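Setting Up the Two-Arm Produce Cell in Simulation

Applies to: Dotow two-arm cell, simulated version
Last revised 5 August 2021

These instructions cover how to bring up the simulated Dotow cell, load the produce task and check that both arms are ready before you start a batch of runs. The physical cell at Celdale has its own page. Most of the settings carry over, but the homing procedure does not, so don't follow this one on the real arms.

You will need the Sovo simulator installed and a copy of the cell folder on a local drive. Running from the network share works, but loading takes much longer and the head camera sometimes drops out on the first reset.

1. Start the simulator and load the cell

Open Sovo and choose Load Cell from the main menu. Pick the Dotow folder, not the single file inside it. The simulator listens on port 3326. If that port is taken, close any older session before you try again — a second copy will start without complaint and then ignore every command you send it.

Wait for the status line to read Ready. The arms will be in whatever pose they were saved in, and that is fine at this stage.

2. Home both arms

Home the left arm first, then the right. Use Home Slow for this, even if the arms look close to their home pose already. The left arm has a longer path back from the saved pose, and the fast setting can carry the elbow through the edge of the table. The simulator allows this, but the contact solver stays unstable until you reload.

When both arms are home, open and close each gripper once. The fingers should move together and stop at the same time. If one finger lags, check that the gripper gain is set to 744 on both sides. Older copies of the cell have a lower value on the right arm only, left over from the version we used before May.

3. Load the produce task

From the task list, choose Box and Plate. The task places one open box, one plate and the items on the plate. Leave the random seed at 863 for setup. You can change it once the checks are finished, but using the same seed for setup means that two people comparing views are comparing the same layout.

Let the layout settle for four seconds before you touch anything. Items are placed slightly above the plate and dropped, so an item can still be rocking when the view first appears.

4. Check the layout in the head camera view

Switch to the head camera and compare the layout against these points:

The box is left of center, open side up, with nothing in it.

The plate is to the right, with bare tabletop between it and the box.

The lemon and the red pepper are both fully on the plate. They are allowed to touch.

Each gripper shows at its own side of the table, with nothing in its fingers.

The black bands at the top and bottom of the view are padding and don't need to be corrected. The camera picture is wider than the format the recorder expects, and cropping it would cost us the sides, where the grippers are.
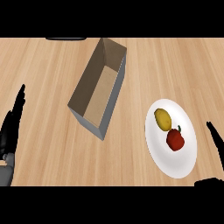
5. Run the reach test

Send the left arm to a point over the box and bring it back home. Then send the right arm to a point over the plate and bring it back. Do not run them together yet. Watch the wrist on the way in and make sure the fingers stay above the box walls. If the fingers clip a wall, raise the approach height in the task file and repeat the test.

Next, run both arms at half speed. They should never cross over the middle of the table at the same time. If they do, the shared zone has been switched off. Turn it back on under Cell, Limits, and home both arms again.

6. Save the setup

Save under a new name. The Horobets loader reads whatever is in the default file, and overwriting it changes the starting pose for everyone on the shared machine.

If something goes wrong

Items fall through the plate: the task was loaded before the table. Reload the cell, home the arms and load the task again.

A gripper closes but won't open: clear the command queue and send Open once.

The view is black all over: the head camera did not start. Reset the camera from the Sensors menu. The arms do not need to be homed again.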